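## 4.3 Transfers logged as complete that were not

The headline result in Section 4.1 comes from the controller's own log. We don't think it should be read without the material below, and two of the authors would have preferred to leave it out of the abstract altogether.

The task is short. The arm takes a steamed bun from the perforated tray of an electric steamer, moves it to a white plate on the same table, opens the fingers and backs off. The controller, supplied by Tadgate, writes a success flag at the end of every cycle. According to the integration manual the flag is set when three things hold: the fingers stopped before reaching their fully closed position, the arm reached the release pose, and the fingers then opened past a set width. At no point does the controller check that there is a bun on the plate.

We ran 200 transfers. Full video survives for 80 of them, the rest having been lost to a storage fault that has nothing to do with the arm. Bereket Gebretsadik and Jahangir Fakir watched all 80 separately and marked each one by where the bun ended up, without seeing the log. They then compared notes and settled the few cases where they differed. In 11 of the 80 the log says success and the bun is somewhere other than the plate. We found no case of the reverse.
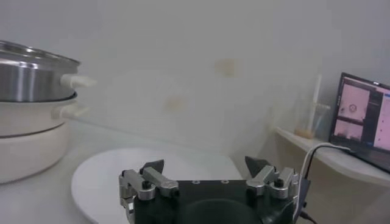 *Source: wrist camera, Tadgate trial series. Still selected by E. Strand.*

The wrist view explains why this was hard to notice during the runs. The gripper body takes up the bottom of the picture and hides a good part of the plate underneath it. With the fingers spread, the gap between the pads shows whether something is held there, but an object lying on the table on the near side of the housing would be out of sight. Our operator display was built on the wrist stream because it gave the best view of the grasp itself. For the release it was a poor choice, and we made it before we had any reason to think the release needed watching.

### 4.3.1 What happened in the 11 cases

Most of the false successes look alike. The fingers close on the side of a bun, the dough gives way, and the closing motion stalls at a width the controller accepts as a grasp. The bun then slips out as the arm lifts, or shortly after, and falls back on the tray or down beside the steamer. The fingers spring a little further in when it goes. This movement is present in the joint record every time, and the controller ignores it. Once the grasp test has passed it is never run again in that cycle.

In 2 of the cases the fault was of another kind, and one we take more seriously. The fingertips came down on the rim of the steel pot. The closing motion stopped against metal, the stall was read as a grasp, and the arm carried on with a lift while still touching the pot. In neither case did the steamer tip over. We would not lean on that as evidence of safety. The contact was brief and the approach speed was the lowest the controller offers.

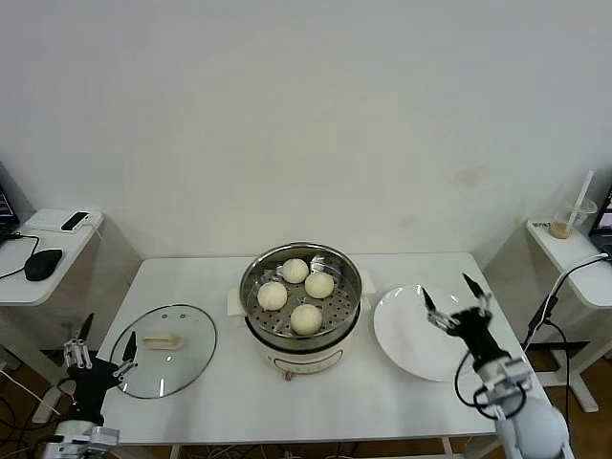 *Figure 3. Table layout: lid to the left of the steamer, four buns on the tray, plate to the right.*

Figure 3 shows how little room there is. The tray sits inside the pot, the rolled rim stands around it, and a finger that reaches for the outer side of a bun has to come down between the bun and the rim. The four buns are spaced apart, which helps with the inner finger only. The steamer's side handles are a further hazard on the way to the plate, though we saw no contact with them.

### 4.3.2 Explanations we were offered

Tadgate's support engineer put the false grasps down to our choice of object. Steamed buns are soft, the argument goes, and the grasp test was tuned for rigid parts. That is true as far as it goes. But the product sheet lists food handling among its uses, and a test that fails on soft things in a kitchen setting is a test with a known hole in it. We also note that the rim contacts involved a steel pot, and steel is as rigid as anything the test could have been tuned on.

A second suggestion was the cable. The black cable runs from the gripper along the arm in a loose loop, and Costel Delić proposed that a pull from this loop could shift the fingertips sideways near the end of the approach. We tied the loop closer to the casing and repeated a short set of runs. The approach error looked smaller to us. The set was too short to say so with any confidence, the buns came from a different batch, and we moved the table slightly between the two sets. We report the change so that others can try it properly.

The third explanation is calibration, and it is the one we find least convincing. The arm was calibrated on the morning of each session with the routine in the manual. If that routine can leave an error large enough to put a finger on the rim, it needs a warning attached. If it can't, calibration is not the cause. The supplier has so far told us both things – in separate emails.

### 4.3.3 What we changed, and what we did not

We added one check. After the lift, the controller now compares finger width with the width at the moment of grasp and stops the cycle if it has dropped. Replaying the joint records through this check catches the slipped buns. It does nothing for the rim contacts, where the width stays steady because the pot does not give. A limit on upward force during the lift would probably catch those, but the force estimate on this arm drifts while it moves, and every threshold we tried in replay also stopped some good transfers.

The check has been tested only on the records that led us to write it. Any fix looks good under those conditions, and we ask the reader to treat ours with the same doubt we have applied to the original flag.

We did not correct the figure in Section 4.1. Scaling the reviewed subset up to the full series would assume that the videos were lost at random, and we can't show that. The table there is labeled "controller-reported" for this reason. Torquil Baird, who ran most of the sessions, believes the missing videos include at least one more contact with the pot. The log for that session shows an unbroken run of successes.

Until the release is checked by a camera that can see the plate, we recommend that the success flag be used for timing only, and that the arm not be left to work over a heated pot without a person at the stop button.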